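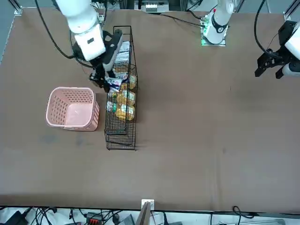

## 철망 선반에 식료품 정리하기

3월 들어 부엌 물건을 조금씩 정리하고 있다. 제일 거슬리던 게 싱크대 아래 칸이었다. 문을 열면 봉지가 앞으로 쏟아지고, 병은 그 뒤에 누워 있어서 꺼내려면 팔을 끝까지 넣어야 했다. 같은 물건을 또 사 온 적도 여러 번이다. 간장이 있는데 간장을 사고, 소금이 있는데 소금을 샀다.

그래서 물건을 종류별로 나누는 것부터 다시 하기로 했다. 쓴 것은 검은 철망 선반과 연한 분홍색 플라스틱 바구니다. 둘 다 새로 산 건 아니다. 철망 선반은 Wesemier 제품인데 전에 욕실에서 수건을 넣어 두던 것이고, 바구니는 Kotian에서 세일할 때 샀다. 하나에 100엔 하던 때였다.

### 넣는 순서

철망 선반은 폭이 좁고 길다. 물건을 옆으로 나란히 놓을 자리는 없고 한 줄로 이어서 넣어야 한다. 처음에는 아무 생각 없이 손에 잡히는 대로 넣었는데, 그러니까 봉지가 병 밑에 깔려서 구겨졌다.

지금은 이렇게 한다.

- 포장된 봉지류는 등판이 높은 쪽에 모은다.
- 노란 액체가 든 플라스틱병은 그 아래에 눕혀서 이어 놓는다.
- 병뚜껑은 전부 같은 방향으로 둔다.
- 남은 칸은 비워 둔다.

뚜껑 방향은 별것 아닌 것 같아도 맞춰 두는 편이 낫다. 꺼낼 때 손이 가는 쪽이 늘 같아서 덜 헷갈린다. 라벨까지 맞추는 사람도 있던데 나는 거기까지는 안 한다. 눕혀 두면 어차피 조금씩 돌아간다.

봉지는 세우는 게 좋다고들 하는데 내용물이 적은 건 잘 안 선다. 파란색과 흰색이 섞인 봉지는 비스듬하게 놓였고, 그냥 그대로 뒀다. 뭔지 알아볼 수만 있으면 된다.

### 빈 칸에 대해서

선반 아래쪽 3분의 1 정도는 비어 있다. 예전 같으면 여기에 통조림이라도 끼워 넣었을 것이다. 그런데 꽉 채우면 장을 보고 온 날 새 물건이 갈 데가 없고, 결국 조리대 위에 며칠씩 올라가 있게 된다. 이번에는 일부러 남겼다.

분홍 바구니도 아직 비어 있다. 처음 계획은 뜯은 봉지를 여기에 모으는 것이었다. 집게로 집어 놓은 것, 반쯤 남은 것, 빨리 먹어야 하는 것. 옆면에 구멍이 나 있어서 안에 뭐가 있는지 대충 보이는 점은 마음에 든다. 다만 구멍이 있으니 가루가 새는 봉지는 넣기 어렵다. 밀가루나 부침가루는 뚜껑 있는 통으로 옮겨야 할 것 같다. Luswood 밀폐 용기를 보고 있는데 큰 것 2개면 될지, 작은 것을 더 사야 할지 못 정했다.

### 눕힌 병

병을 눕혀 두는 것에 대해서는 좀 고민했다. 세워 두면 샐 걱정은 덜한데, 우리 집 칸 높이로는 병이 서지 않는다. 눕힐 때는 뚜껑을 한 번씩 더 조였다. 이미 뜯은 병은 눕히지 않고 가스레인지 옆에 세워 두고 쓴다. 아래에는 키친타월을 접어서 깔아 두었다. 젖으면 바꾼다.

Harkuton에서 나온 병 받침도 찾아봤는데 549엔이었다. 비싼 건 아니지만 선반 안에 들어갈지 알 수가 없어서 장바구니에만 넣어 두었다. 폭을 재 보고 결정할 생각이다.

### 아직 못 한 것

작업하던 갈색 테이블은 표면에 거뭇한 자국이 남아 있다. 물걸레로 닦아 보고 안 되면 베이킹소다를 써 볼 생각이다. 냉장고 옆 틈도 그대로고, 양념 서랍은 열어 보지도 않았다. 서랍은 바닥에 까는 종이부터 바꿔야 해서 시간이 걸릴 것 같다.

선반은 당분간 이 순서대로 써 보고, 불편한 데가 나오면 봉지와 병의 자리를 바꿔 볼 생각이다. 다음에는 양념 서랍을 정리하고 글을 올리겠다.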